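The Guest List Comes First

Most couples book a venue and then work out who is coming. Marloes Kramer thinks they have it backward. She has planned weddings in and around Costthorpe for 17 years, and her first meeting with a new couple is always about names.

"I ask them to write down everyone, without talking to each other," she says. "Then we put the two lists side by side. That's usually a long afternoon."

The list drives almost every other cost. Catering is priced by the head, and so are chairs, place settings and, at many halls, the bar. One couple she worked with in March had set aside $3556 for dinner. Their first list would have taken them well past that before dessert. They cut the second cousins and a table of former coworkers and came in at $2607, with enough left over for the band they wanted.

Cutting is the hard part. Kramer suggests sorting names by how recently you have spoken. If neither of you has talked to a person in the last year, and they aren't close family, they go on a second list. People on the second list get an invitation only if there is room after the first replies come in. Send the first round early enough that the second doesn't look like an afterthought.

Parents are another matter. Muthu Kulkarni, who married at the Groen barn outside Trandham, says his mother added names for weeks.

"She would call in the evening and say, 'You can't leave out the dentist,'" he says. He and his wife finally gave each set of parents a fixed number of places and let them fill the seats however they liked. The dentist came. An uncle in Civmont did not, and there were some cool phone calls. 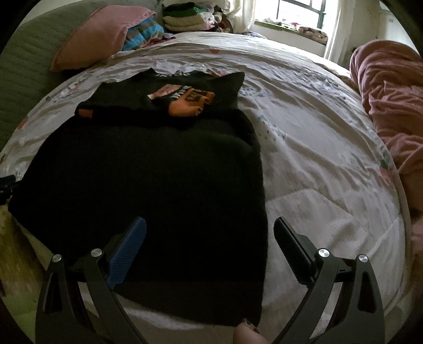

Children need a decision too, and it should be the same for everyone. If you invite one cousin's kids and leave out another's, expect to hear about it. Kramer has seen couples handle this well by hiring a sitter in a side room, so parents can stay through the speeches.

Plus-ones cause the most confusion. Write the name of every invited guest on the envelope — "and guest" only if you mean it. On the reply card, fill in the number of seats yourself before you mail it.

Some people will still not answer. Give them three days after the deadline, then call. A text is easy to ignore, and the caterer will want a final count whether your college roommate has made up his mind or not.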